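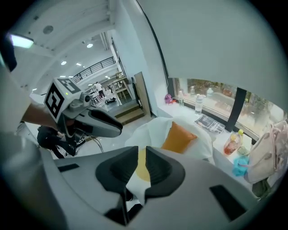 Equipa de Espaços Comuns – Vemusora

A arrumação da sala grande já vai a meio, e eu estou toda contente! Começámos pelos têxteis: a almofada laranja fica connosco (ganhou por votação, imaginem) e os panos brancos vão dobrados para as estantes de madeira clara. Faltam as mesas e as cadeiras do fundo – queremos deixar passagem livre até às 20 horas. Depois tratamos do lado da janela, a começar pelo parapeito, que junta sempre garrafas.
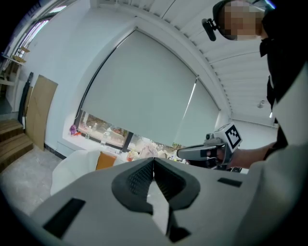

Posso deixar coisas minhas na sala durante a arrumação?
Só até ao fim de maio, e com o nome escrito. O resto segue para o armazém da Grivberg.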